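Re-levelling the pad and re-dressing the cables on Kirko
3/11/25

Kirko is the two-armed parcel cell I look after. It picks bagged parcels off the green belt, lays them on the grey pad with the waybill up, and passes them on. Since June the left arm had been landing further and further off on the pad. I put it right last week, and these are my notes, mainly so that I don't have to work it all out again.
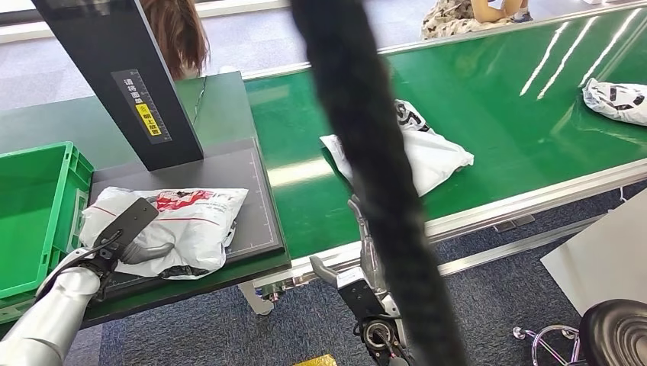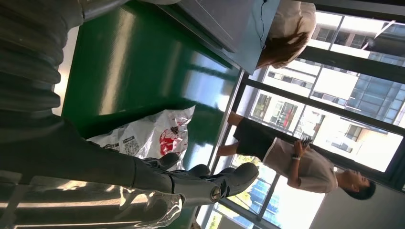
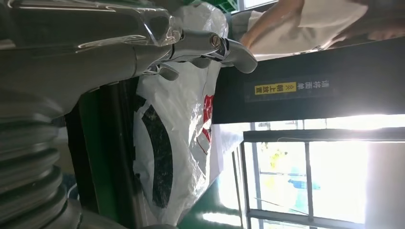 White plastic packaging at the Kirko cell. The waybill-up notice is legible in the third, turned on its side.

I started with the pad. It sits on the green table and is held by four screws from underneath, which were a pain to reach with the crate in place. Two of them had backed out by a turn. The pad could then rock towards the crate side when the arm pressed on it, and the arm would read the contact late. I took all four out, cleaned the threads, used a drop of medium threadlock and put them back in a cross pattern. A spirit level across both diagonals is good enough for this. I did bring a dial gauge and wish I had left it in the bag.

Next was the post behind the pad. The fixed point used for the left arm's calibration is 235 mm up from the pad surface. Anything that moves the pad moves that number, so it has to be measured again after the screws are done. I got 235 on the nose at the second attempt. The first attempt was wrong because I measured from the table.

Calibration itself is the ordinary routine: touch off at the pad corners, then at the post, then save. The Forberg manual has you do the post first. Don't. If the pad is out, you find out at the last step and do the whole thing twice. Bláthnaid Costello spotted this when she set up the Meditz cell and I have done it her way since.

The cables took longer than everything else. The run from the shoulder to the wrist had slipped through its clips, and at full reach the connector was carrying the pull. I cut the ties off, parked the arm at its furthest point over the belt, gave the run 26 mm of slack at the wrist and tied it again from that end backwards. Hook-and-loop at the wrist, nylon ties elsewhere. Nylon at the wrist creeps towards the moving joint and you are back where you started.

While the arm was parked I went over the ribbed covers with a damp cloth and a torch. Small cuts show up as a pale line at the bottom of a fold. One fold on the right arm has such a line. It does not go through, so I have marked it in the log and left the cover on. A new one is on order from Oyelaran with no delivery date.

Gripper checks were short. Open, close, look for play, nip up the pivot screws. Use a screwdriver that fits the slot properly. Whoever did the last service used one that was too narrow and one of the heads is now chewed on one side.

Belt tracking was fine and I left it alone.

I then ran 604 parcels through with the old speed setting. Thin film bags are the worst case for this cell: they fold under the fingers, they cling, and a crease across the waybill will stop it reading even when the bag is the right way up. I did not touch the grip force. Raising it helps with heavy bags and makes the thin ones worse. Left arm placement is back inside the border line on the pad. The remaining misreads that I looked at were all creases.

Speed is still at 97 per cent. I might try the full setting when the new cover is fitted.

Outstanding:
- cover, right arm, on order
- replace the chewed pivot screw
- check the pad screws again in a month, by hand, no extra threadlock
- write the 235 on the inside of the cabinet door in paint pen, since the sticker fell off again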